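The Patience of Boxes

21/03/2020
By Hawi Wolde

Before I was allowed to touch anything at Belay, I had to learn how to put a lid on a box. I believed I knew this already. I have put lids on boxes for my whole life, on shoes, on leftovers, on my grandmother's buttons. But I had never done it with somebody else's arms, and it is with somebody else's arms that one must do it at Belay.

The company works on the second floor of a former printing shop. Its business is teaching: people show a task to a pair of robot arms, again and again, until a computer program has seen enough of it to try alone.
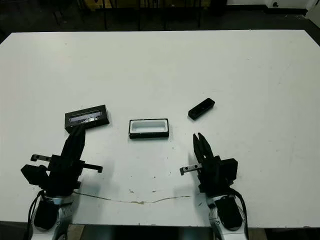
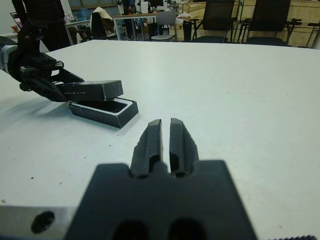
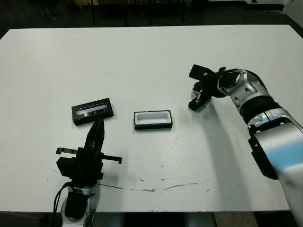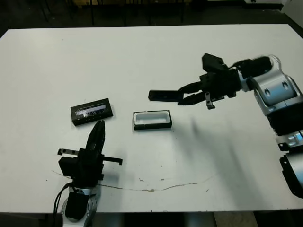 A black box, a lid, a white table, two arms.

My teacher was Lautaro Lucero, who has been at this work for three years and who speaks so quietly that I had to ask him to repeat almost everything. He gave me a pair of handles. They are light, a little like the grips of a bicycle, and when I moved them, the real arms moved also. I squeezed, and on the other side of the table the black fingers closed. It was a strange pleasure, and it lasted until I tried to pick something up.

"You are watching your hands," Lautaro said. "Watch its hands."

This is harder than it sounds. When I hold a lid in my own fingers, I do not look at it very much, because the skin tells me where the edge is. The handles told me nothing. If I squeezed too hard, I learned it only when the lid jumped out of the gripper and slid away over the table. If I came down crooked, one corner went in and the opposite one stayed up, like a stubborn drawer. My first attempt took so long that Lautaro went to make tea, and when he came back I was still trying.

He then took the handles and did the same job while talking to me about the price of apartments.

The software which records all of this is called Filtell. Every demonstration becomes an episode, with the movement of both arms and the view of several cameras, and every episode must be accepted or thrown away by a person. Lautaro throws away a lot. He does not mind an episode in which the operator misses and then corrects the mistake. He even likes these, and keeps them in a separate folder, as the machine will also miss one day and should know what to do afterwards. What he cannot stand is hesitation. When an operator stops in the middle of the air to think, the recording shows only an arm that has stopped, and the reason stays in the operator's head.

"It will copy the stopping," he told me. "It will not copy the thinking."

I have thought about this sentence many times since then, mostly while cooking.

A shift at the table is two hours, and then the operator must rest, even if she does not want to. In the first year there was no such rule. People worked until their shoulders were sore, and the episodes from late afternoon were so sloppy that a whole batch from December had to be deleted. Now there are 12 operators who share the week. Among them are a former dental assistant, a man who used to repair accordions, and several students who, I was told, are the fastest and also the messiest. The accordion man is considered the best. He does not hurry, and his lids go down flat.

I asked why not simply write instructions for the machine, as one does in a car factory. Lautaro answered with a small experiment. He asked me to describe, in words, how to close a box. I started: take the lid, bring it above the base, turn it so that the sides agree, press. He nodded and pushed the base a little to the left and turned it. Then he asked which of my words still worked. Some did. But I had said nothing of how to hold the lid when it lies flat on the table, or which arm should take it when it lies nearer to the other one, or what to do with a base that slides when it is pushed. My hands know all of it. They have never been obliged to explain themselves.

For this reason the pieces are never put back in the same spot. Between episodes the operator moves them, a bit here, a bit there, sometimes with the lid far from its base and sometimes almost touching. I found this part relaxing. Lautaro finds it the dullest part of his day, and he has a radio for it.

The older system was called Morka, and some of the staff speak of it as one speaks of a bad landlord. With Morka, the operator held the arm itself and pushed it through the movement. It was heavy work, and the arms could be led only one at a time, which is no good for a job where one hand must steady and the other must close. Still, Lautaro misses one thing. When you held the arm, he said, you could feel the lid going in.

There is now a plan with a partner firm, Jandero, to bring some of this feeling into the handles, by a small vibration or a resistance. I tried an early version. It buzzed against my palm when the fingers touched the table, and I was so startled that I let go of everything.

By the end of my second visit I had recorded eight episodes. Lautaro looked through them with his chin on his fist, and accepted two. In one of the others, he pointed out, I had closed the lid quite well and then lifted it again to check. I had not noticed doing this. It is my habit at home, too, with the leftovers.

"It is a good habit," he said, and deleted it.

Reader comments

prairie_dot
I did a contract like this one winter, folding towels instead of boxes. The part about watching its hands and not your own is exactly right. It took me roughly 3 weeks before it felt normal, and then I kept reaching for the kettle at home in a very odd way.

Colin in Geelong
Lovely piece. Would have liked to hear what the operators get paid. My neighbour drives a crane and reckons the skill is much the same.

M. Tessier
The deleted episode at the end made me a bit sad. Surely checking the lid is worth teaching?

prairie_dot
@M. Tessier they'd probably record it as its own task. Ours had "check the fold" as a separate one. Dull as dishwater but it paid the rent.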